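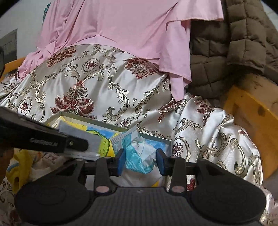
Retstead Reprints: changes to the e-book files in the memoirs and letters series

The February update replaces the files for 30 titles in the memoirs and letters series. Text corrections are included where a reader report could be checked against a page scan of the source edition. Reports that could not be checked are held over.

The largest change is to the table of contents. Earlier files carried two: a linked page at the front of the book and a separate navigation list read by the device menu. In long works these had drifted apart. The linked page gave chapter numbers only, while the device menu gave full chapter titles, some of them cut short. Both are now built from the same headings. Where the source edition has a summary under the chapter number, as many travel memoirs do, the summary appears at the head of the chapter and is left out of both lists.

Footnotes have been moved to the end of each chapter and numbered from 1 within it. The return link goes back to the note mark, not to the top of the chapter. Notes by the original author keep their plain number. Notes by a later editor have the letter E after the number.

Spelling follows the source edition, including place names that vary from one chapter to the next. We corrected 551 scanning errors across the series, most of them in two titles set in small type with heavy ink spread. The usual faults were "rn" read as "m", a long dash read as a hyphen, and running heads caught in the middle of a paragraph. Horacio Retamal checked the letters volumes line by line and has added a short note on the text to each one.

One known problem remains. In the Adstead edition of the collected letters, location 2974 shows a blank screen on some older readers when the type size is set to the largest step. The cause is a wide table of postal dates. Dropping the type size by one step brings the table back. A version with the table reset as plain lines is in preparation.

Customers who bought through the Retstead shop can download the new files from their order page at no charge. Files bought through Wurkis update on their own if automatic updates are switched on – highlights and bookmarks may shift by a few lines. Export notes before updating if their position matters.

Print copies are not affected. Page numbers in the Rastogi index refer to the print edition and do not match the e-book locations.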